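# 7 Reibung an Elastomeren

Die Kapitel 5 und 6 behandeln die trockene Reibung zwischen Metallen. Dort genügt für die meisten Auslegungen ein konstanter Reibwert, der von der Normalkraft und von der scheinbaren Kontaktfläche unabhängig ist. Für Gummi und gummiähnliche Werkstoffe gilt diese Vereinfachung nur in engen Grenzen. Der Reibwert sinkt mit steigender Flächenpressung und hängt zusätzlich von Gleitgeschwindigkeit, Temperatur und Rauheit des Gegenkörpers ab. Vorausgesetzt werden im Folgenden der komplexe Elastizitätsmodul (Abschnitt 3.4) und die Grundbegriffe der Kontaktmechanik (Abschnitt 5.2).

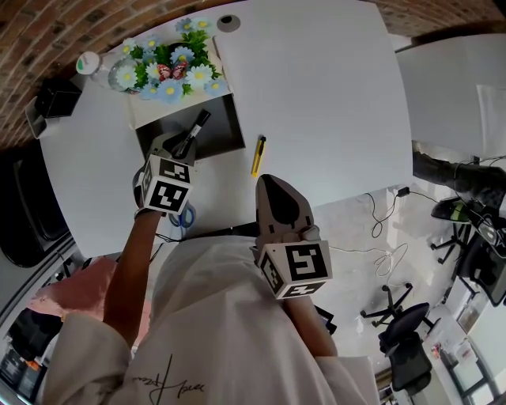
*Drullside, im Mai*

Im Versandlager der Firma Wullier rutschen Kartons auf einem ansteigenden Gurtförderer zurück. Der Gurt trägt eine Deckschicht aus Nitrilkautschuk, die Neigung der Strecke ist seit der Inbetriebnahme unverändert. Betriebsingenieurin Refilwe Baloyi protokolliert die Störungen über mehrere Schichten. Sie treten gehäuft nach 6 Uhr auf, solange die Halle noch kalt ist, und fast nur bei schweren Packstücken. Der Lieferant Fedumia verweist auf den Reibwert im Datenblatt, der für die gegebene Neigung ausreicht. Brijesh Chauhan misst daraufhin am Förderer selbst nach und erhält bei 145 N Normalkraft einen deutlich kleineren Wert als im Datenblatt, bei geringer Last dagegen einen größeren.

Beide Angaben sind richtig. Sie beziehen sich auf verschiedene Betriebspunkte. Der Fall wird in Abschnitt 7.5 durchgerechnet.

## 7.1 Adhäsions- und Hystereseanteil

Die Reibkraft eines Elastomers auf einem harten, rauen Gegenkörper wird in zwei Anteile zerlegt:

$$F_R = F_A + F_H$$

Der Adhäsionsanteil $F_A$ entsteht durch molekulare Wechselwirkungen in der wahren Kontaktfläche $A_w$. Er überwiegt auf glatten, sauberen Oberflächen. Der Hystereseanteil $F_H$ geht auf die innere Dämpfung zurück: Beim Gleiten wird der Werkstoff von den Rauheitsspitzen zyklisch verformt, und ein Teil der Verformungsarbeit wird in Wärme umgesetzt. Maßgebend ist der Verlustmodul bei der Anregungsfrequenz

$$f = \frac{v}{\lambda}$$

mit der Gleitgeschwindigkeit $v$ und der Rauheitswellenlänge $\lambda$.

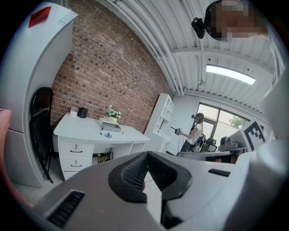
Die wahre Kontaktfläche wächst bei kleinen Pressungen annähernd proportional zur Normalkraft und nähert sich bei großen Pressungen einem Grenzwert. Daraus folgt der fallende Verlauf des Reibwerts über der Last. Eine Profilierung der Oberfläche verringert die tragende Fläche und erhöht die örtliche Pressung; zugleich können Zwischenmedien in die Vertiefungen ausweichen. Rippen wie auf der Innenseite des dunkelgrauen, V-förmigen Gummipolsters sind daher getrennt von der ebenen Probe desselben Werkstoffs zu betrachten. Ein an der glatten Platte ermittelter Reibwert darf auf ein solches Profil nicht ohne Weiteres übertragen werden.

## 7.2 Messung des Reibwerts

Verwendet wird der Flachschlittenversuch. Die Probe wird auf einen Schlitten geklebt und mit konstanter Geschwindigkeit über die Gegenfläche gezogen. Für die Messreihe in Tabelle 7.1 gilt:

- Probendicke 2 mm
- 8 Laststufen, aufsteigend
- Gegenfläche Glas, entfettet

Frische Proben zeigen ein ausgeprägtes Einlaufverhalten. Die Werte der ersten Züge werden verworfen.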